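Filed under: Diary / Gadgets & Kit

Evening, kettle on, feet up at last. I've had the Anutden gripper kit on trial for nearly a month now and I promised Octavio Aravena I'd make my mind up before the invoice turns into a real one, so I'm writing it all down while it's fresh.

The kit is £383 with the padded fingertips or £216 without, and I can tell you now that the padding is where the argument starts. It's lovely for grip. It's also shedding like an old cat. I rang Kuller, who sell it over here, and a very patient woman told me replacement covers come in packs and that I could trim the fluff with nail scissors in the meantime. Nail scissors! I did have a go at one of my spare covers and made it much worse.

Anyway, chess today. I'd been putting it off all week because blocks and beakers are easy and chessmen are not – they're narrow where you want them wide, and the knights are a shape that no sensible engineer would choose. Out came the roll-up board. 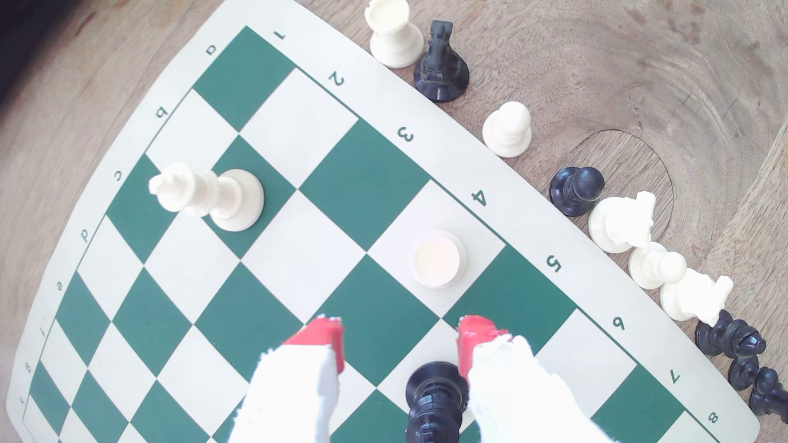
Pawns are the ones I like best. A round top is forgiving, and if you come down a touch off centre the fingers seem to sort it out between them. Kings I'm less keen on. I need to write to Temden about the grip force setting, which goes from 0 to 200 in their software with no hint of what any of the numbers mean. I've settled on 143 for chess and I couldn't tell you why, except that 150 felt rude.

What else? The manual is poor. It's been translated by somebody in a hurry, and the page on changing the fingertips refers you to a drawing that isn't in my copy. Octavio says his copy has the drawing but not the page, so between us we own one manual. The Thibodeaux set I tried back in March had a beautiful manual and hard, shiny fingers that dropped everything I gave them, so I know which way round I'd sooner have it.

Had a long break after lunch (cheese on toast, too much mustard) and then went back to fiddle with the closing gap, which has been bothering me since the first evening.

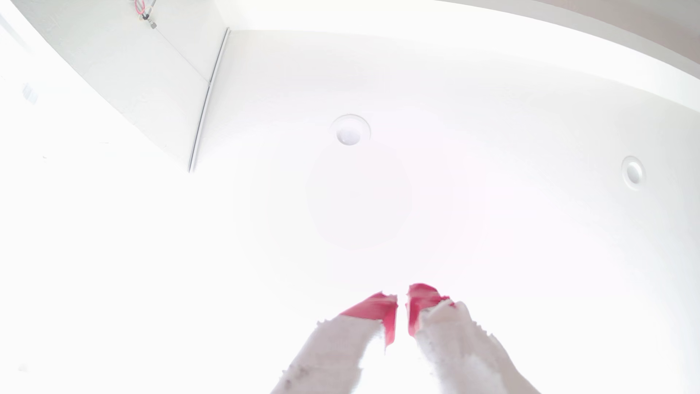
I'd like to be able to set the gap in the software by typing a number in and having done with it, but you have to nudge it along with the arrow buttons, and I always go one too far and have to come back. A small grumble, I know, but I must have done it every day this month.

So am I keeping it? I think I am – the padded one, fluff and all. I'll ask Kuller to throw in a pack of covers and see if they go for it. Octavio wants a turn with it first, so I must remember to write my settings on a bit of paper and tape it inside the lid. Bins out tonight as well.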